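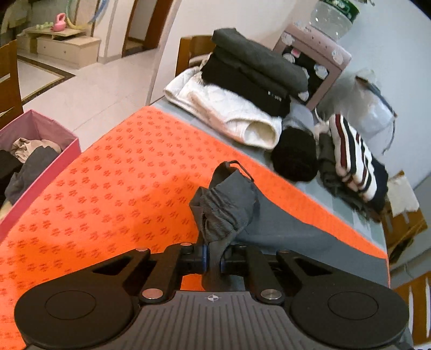
问题:手持夹爪采集叠衣服数据,袜子总是夹成一团,怎么办?

提问者:Elin Samuel
分类:学生项目 / 机器人社团
提问时间:2018年7月19日

大家好。我的中文不是母语,如果有的句子不清楚,请告诉我,我会修改。

我们是一个学生机器人社团,今年的项目名字叫 Flokon。目标是让机械臂学会整理床上的衣服:把小件的衣物拿起来,放到旁边的收纳盒里。二月份我们决定不用遥控的方法,改用手持夹爪由人来示范,然后用这些示范训练模型。夹爪是两个手指的,手指是黑色的连杆结构。

折好的衣服,比如叠好的深灰色衣服、卷起来的黑色针织物,现在问题不大。最困难的是袜子。我们用的是一只灰色的、有罗纹的袜子,夹住以后布料皱在一起,还会扭转。人看一眼就知道这是袜子,但是模型在回放的时候常常找不到应该夹的位置。

我们目前的情况:

1. 计划一共录4,000段示范,现在录完2,000段,其中袜子的部分失败最多。
2. 我们是18个人轮流录,每个人的习惯不一样。有的人夹袜口,有的人夹中间。
3. 床单是橙色的,上面有一排一排的红色小花。有同学怀疑花纹影响识别,但是我们没有做过对比。
4. 夹爪的开合宽度有记录,夹持力没有记录。

我的问题有两个。第一,已经录的袜子数据是否应该全部删除,重新录?第二,示范的时候,是否应该规定只能夹一个位置?比赛的报名快要截止了,我很希望不要走错方向。谢谢大家。

回答一(已采纳)
回答者:Kirsten Hafstein

请先不要删除。我去年在学校的课程里指导过类似的题目,那个小组一开始就把“不好看”的数据全部删掉,后来想分析失败的原因,已经没有材料了,很可惜。

我建议这样做:

先给每一段袜子的示范加一个标签,只写三种情况:夹在袜口、夹在中间、夹在脚尖。看不清楚的就写“不确定”,不要猜。18个人分一分,两个下午应该可以完成。

然后看每一类的数量。我的猜想是,你们的模型在几个位置中间取了平均。比如一半的人夹袜口,一半的人夹脚尖,模型可能就去夹两者之间的一个地方,而那个地方也许根本没有人示范过。简单的回归模型很容易这样。所以第二个问题我的回答是:要规定。至少在第一个版本里,统一夹袜口往下一点的地方,手指与袜子的长方向垂直。等这个版本稳定了,再慢慢增加别的夹法。

关于布料皱成一团:皱是正常的,两指夹爪夹软的东西都会皱。你要看的是提起来以后袜子有没有离开床面,还有移动的时候会不会带起旁边的东西。如果你们的任务只是放进盒子,皱没有关系。如果之后要配对或者要折叠,那么提起来以后需要再加一个展开的动作,请把它当作另外一个任务单独录,不要混在一起。

关于花床单,做一个小实验就可以知道:同一个人,同一只袜子,一半在花床单上录,一半在素色的布上录,分别训练,再在两种背景上都测试。不要在训练的时候用一种,测试的时候才换另一种,然后就说是花纹的问题。

还有,录的人是谁也请写进文件名。以后你会需要的。

提问者回复:
非常感谢!我们昨天晚上先标了一小部分,果然夹的位置很乱,“夹在中间”比我想的多很多。我们已经决定统一夹袜口下面。展开的动作先不做。
想再问一下,“不确定”的那些,训练的时候放进去还是拿出来?

Kirsten Hafstein 回复:
第一次训练先拿出来,文件留着。等有了结果以后再放进去比较一次。

回答二
回答者:Dilwyn Jarman

换一双厚一点的袜子试试。我们在 Gamus 比赛的时候用的是毛巾袜,很好夹。

提问者回复:
谢谢,但是我们的规则要求用日常的衣物,不能专门挑容易夹的。

回答三
回答者:Gwawr Gape

我同意第一个回答的大部分,补充几点关于动作的。

你们的同学录的时候是不是太快?我看新手常常是夹住就马上往上提,这样手指刚刚闭合,布料还在滑动,袜子就转了。我们社团的要求是:闭合以后停一下,在心里数到二,再垂直提起,到了一个手掌的高度以后才可以横着移动。刚开始大家觉得很慢,习惯了以后就好了。

还有手腕的角度。手持夹爪的时候,人会很自然地转手腕,但是你们最后的机械臂不一定能转到那个角度。请先查一下机械臂末端的转动范围,把超过范围的示范找出来。我们有一次就是没有查,录的东西人做得到,机械臂做不到,浪费了整整一个假期。

夹持力没有记录的话,可以先用开合宽度来代替一部分。手指闭合以后的宽度如果和空夹的时候一样,很可能没有夹住,这种可以用程序自动找出来。不过薄的袜子只夹到一层的时候,宽度的差别非常小,所以最后还是要人看一遍视频。

最后,床上别的衣服的摆放也要经常换。如果那一排衣服每次都在同样的位置,模型可能会把它们当作路标来用,换一张床就不会了。

评论(Catrin Pumphrey):
请问停的那一下,训练的时候要不要剪掉?我们剪掉以后机械臂反而提得太早。

Gwawr Gape 回复:
不要全部剪掉。我们保留一小段,太长的停顿才缩短。具体留多少要看你们的采样频率,我不敢给一个固定的数。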